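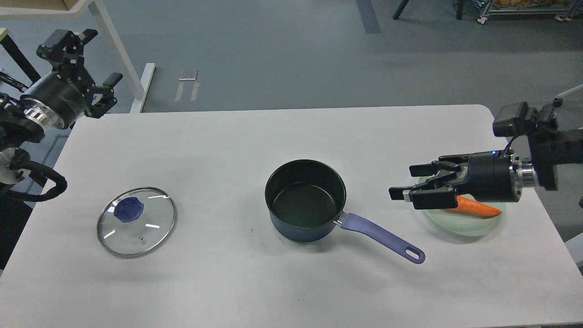

Margareta Lazăr reckons I've been making soup backwards for thirty years, and that nobody with any sense puts the carrots in last. She told me so over the phone on Wednesday, with her mouth full, and then asked what I was planning to do about it.

What I did was go round to hers and watch. I'd rung her in the first place because I wanted to write about cooking for one, a thing I've done since my youngest moved out and still do badly. I make enough for six, eat it until I'm sick of the sight of it, then live on toast. Margareta has cooked for one for most of her adult life and eats better than anyone I know.

Her rule is that the pan decides. If it doesn't fit in the small pan, it isn't supper, it's a project. So in goes a knob of butter, one onion, one carrot cut quite small, and the lid goes on while she reads the paper. She doesn't hurry this bit. I kept wanting to lift the lid and she kept moving my hand away! Only when the carrot is soft enough to squash does she add stock, a spoonful of red lentils and whatever herb is still standing on the windowsill.

I tried it at home the next evening and was smug for hours. It cost me next to nothing, I washed up one pan and a bowl, and there was no tub of orange sludge waiting for me in the fridge (I have eaten a lot of sludge in my time).

Shopping is harder. My nearest supermarket sells carrots by the kilo bag and seems baffled that anybody might want 3. The stall on Berum Street will let you buy them singly, and Gerard, who runs it, once sold me half a cabbage and kept the other half back for a man he knew would be in by noon. I go there twice a week now and carry everything home in one hand.

I did wonder whether I'd miss the big pot. I do, a bit. There's something lovely about a vat of stew ticking away on a Sunday, windows steamed up, enough for whoever turns up. So I've kept it, and when my two come home it gets its outing. The rest of the time it lives on top of the cupboard with the fish kettle.

Margareta is teaching me omelettes next. She says I've been doing those wrong as well.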